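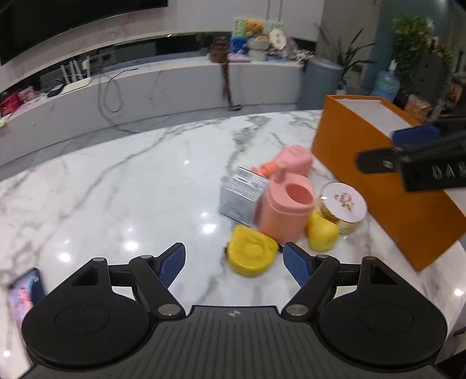 The left gripper now closes parallel to within what I can measure with feeler gauges, so I'm moving on to the question of pad opening versus approach clearance. The limit I keep running into has to do with neighbors. An object alone on the table can be approached from almost any yaw. Put it in a group and the outside of the finger needs room too, and that is the dimension I left out of the first CAD revision. The tape measure is the case in point: it sits in front of the pink container with the right blue pad almost against its side, while the gap between the fingers is still wide open. Any more opening on that side and the linkage goes into the next object before the pads have anything between them.

Answers to the points raised are inline.

Hélène McKinnon wrote on Jun 21, 2024:
> Have you settled on the pad material? In my build the
> printed TPU pads went shiny after 200 closures and began
> to slip on anything glossy. I ended up gluing on textured
> sheet, but the glue line made the pad thickness uneven.

Textured pads, yes. I would not glue to a flat face. I cut a shallow pocket in the carrier, with a lip on all four sides, and the pad seats in the pocket with contact adhesive on the floor only. The lip sets the height, so the glue thickness stops mattering as long as you clamp it while it cures. Clamp against a flat block, not against the opposite pad. I did the latter once and got two pads that matched each other nicely and nothing else.

> What are you running for pivots? The M3 screws in my
> linkage back out, and with threadlocker they bind.

Screws are the wrong part there. Use a shoulder pin through a bushing and retain it on the back side. The two large pins at the base take most of the side load, and any slop in them shows up multiplied at the pads. The joints near the pads can be smaller. Ream the printed holes after the part has been off the bed overnight. Mine shrink a little in that time, and the ones I reamed warm were tight the next day.

If you must keep the screws, put a sleeve over the thread and tighten against the sleeve, so that the clamping force never reaches the link.

> Is the trigger spring the one from the Gromby parts
> list? It seems far too stiff to me.

It is the one from the list and I agree with you. The Gromby list was drawn up for the older body with a longer lever. I went down to a softer spring from Purkero and moved the anchor hole 2 mm toward the pivot. Return is slower but complete. With the stock spring my hand was tired after some 70 grasps, and the last ones in each batch were visibly worse in the logs: late closure, wrist rotating as I squeezed.

> Do the two hands share a clock, or are you aligning the
> streams afterward?

Afterward, for the moment. I close both grippers together at the start and the end of a take and line up the two closures. A linear fit between them is good enough for short takes. I have a MacLeod sync board in a drawer and have not wired it. If someone on the list has it running with two units on one battery, I'd like to see the wiring, in particular how you handled ground.

Two things still open on my side.

First, reflections. A polished stone table throws the lights straight back at the lens, and the tracking drops features when a bright spot passes behind a finger. Locking exposure helped. Lowering the gain helped more. I have not tried a polarizer and would be interested in results from anyone who has, with the actual loss of light.

Second, the housing shells. The current ones are printed in Fevora black at 200 microns and they are stiff enough, but the tapered arm flexes if you pick the unit up by it. I'm going to add a rib on the inside face and reprint one side only, to compare. Please don't lift yours by the arms in the meantime.

The pocketed pad carrier is in the shared folder as STEP and STL. The body is unchanged there, still the October revision. The spring anchor change isn't in the files yet; drill it by hand if you need it, starting undersize.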